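Setting the table, and a word about trays

I've been promising a piece on tableware since April, and a few of you have been kind enough to nag me, so let's do it. My kitchen shelf holds far more dishes than any one person needs (my sister stopped commenting years ago), and I still get a little thrill when a new tray comes home with me. Trays are so underrated! You can carry breakfast on one, park the mail on it, or just slide it under a cup of tea so the table stays clean.

The one I keep going back to is pale beige with a nice raised rim, and it says "Rabbit" in loopy gray script with a tiny carrot next to it. I'm a grown woman and I love it.
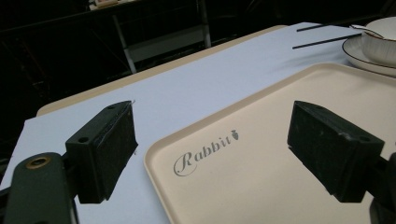
Anyway, size matters more than people think. Measure your cupboard before you shop, because I once carried home a tray from Varnlow that wouldn't go in any way I turned it, and it lived on top of the fridge for 3 months. Rounded corners are easier to wipe, too – crumbs love a sharp one.

For bowls I've gotten pickier. I like a matching plate underneath, so there's a spot to rest a piece of toast and I'm not chasing drips across the table. White with a thin brown line at the rim goes with pretty much everything I own, even the odd leftovers from my old Azar set. Soup looks good in it, oatmeal looks good in it, and so does plain yogurt with too much honey.
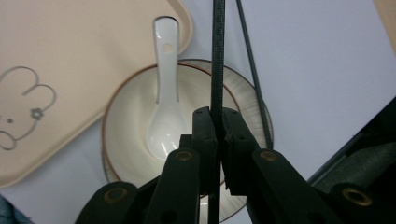 Varnlow, November 6, 2018

The dish swap is back, and we have around 13 boxes promised already! Bring whatever you've stopped using, wrapped in newspaper, and please tape sets together so they go home together. Nour Boutros is taking names for tables, and there are 10 left as I write. I'll be the one guarding the soup bowls.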